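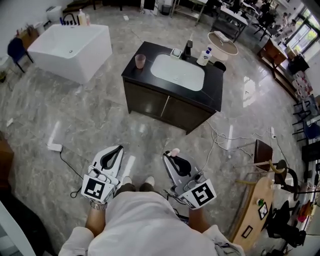 洗面台はね、まず高さを決めるの、色なんか最後でいいのよ、とウーテが電話の向こうで言う。はい、そのとおりです。でも私はもう一週間、色のことしか考えていない。

5/1/25。朝から雨。洗面所の改装、まだ何も決まらず。

こげ茶の木の扉に黒い天板、そこに白い四角いボウル、という組み合わせがどうにも気になっている。水栓まで黒。落ち着いていてホテルみたいで、見るたびにいいなあと思うんだけど、うちの洗面所は窓がないのだ。あの暗い廊下の突き当たりにこげ茶を入れたら、朝の六時に歯をみがく私は洞穴の熊である。しかも黒い天板は水あかが目立つらしい。うちの水は硬くて、やかんの底なんか一か月で真っ白になる。毎日拭く? 私が? 冬のあいだ窓の桟を一度も拭かなかったこの私が?

昼すぎ、雨がやんだのでPostholmの展示場までバスで行ってきた。係のおじさんがとても親切で、家の壁の幅を聞かれて、胸を張って答えたらメモの字が自分で読めない。1なのか7なのか。おじさんは笑いもせずに「では両方の場合で考えましょう」と言ってくれた。えらい人だ。

気に入ったのはBritiaというシリーズの、明るいナラの扉のもの。引き出しが深くて、ドライヤーが立ったまま入る(ここ大事!)。値段は1075ユーロ、水栓は別。別なのか……。水栓を選ぶ壁の前でさらに三十分迷った。首の長いの、低いの、レバーが横についているの。全部ひねってみたけれど、水が出ないからよくわからない。結局、カタログだけもらって、併設の喫茶コーナーでりんごのケーキを食べて帰った。ケーキはおいしかった。生地がちょっと塩っぽくて、クリームがゆるくて、あれだけのためにまた行ける。

高さの話。いまの洗面台は前の住人がつけたもので、私には低すぎる。顔を洗うと腰にくるし、ひじから水が垂れて靴下が濡れる。ウーテの家のは高めで、借りて顔を洗ったときに感動したのだった。ああ、人はまっすぐ立ったまま顔を洗えるんだ、と。帰ってから台所の調理台で顔を洗うまねをしてみた。ちょうどいい気がする。ということは、調理台の高さに合わせればいいのでは? メジャーで測ったら、いまの洗面台との差は16センチもあった。そりゃ腰も痛くなるわけだ。
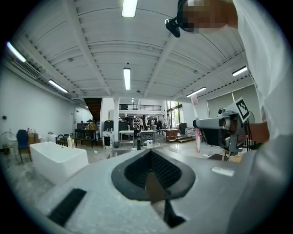 白い服の袖と、上からのぞく頭。

夕方、オサゼから配管のことで返事が来た。排水が床からか壁からかで工事の値段がだいぶ変わるので、下の扉を開けて見てほしいとのこと。しゃがんで見た。パイプは壁に入っていた。ついでに、ずっと探していた爪切りと、かちかちになった雑巾と、いつのだかわからない入浴剤が出てきた。入浴剤はラベンダーの匂いがまだしたので、今夜使ってしまうことにする。

壁の中に入っているなら楽なほうらしい。やった! ただし古い家なので、外してみて壁がぼろぼろだったら左官の仕事が増えるよ、とも書いてあった。そういうことは小さい字で書いてほしい。工事そのものは三日。そのあいだ歯みがきは台所でするとして、風呂場は使えるんだろうか。明日聞く。忘れないように冷蔵庫に貼った。

それから鏡。いまの鏡は角が黒く錆びてきているけれど、これは祖母の家からもらってきたものなので残したい。丸い縁で、少しゆがんで映るところも好き。でもナラの扉に金色の縁って合うのかなあ。カタログを鏡の横に立てかけて、離れたり近づいたりして眺めた。合う、ような。電気をつけると合わない、ような。照明を変えればいいのかと思いはじめて、あわててカタログを閉じた。予算、予算。

夜、ウーテにもう一度電話して、調理台と同じ高さにすると報告したら、靴は脱いで測ったの、と聞かれた。スリッパをはいていた。あの底の厚いやつ。測りなおしは明日にする。

ラベンダーの風呂、お湯がものすごい紫になった。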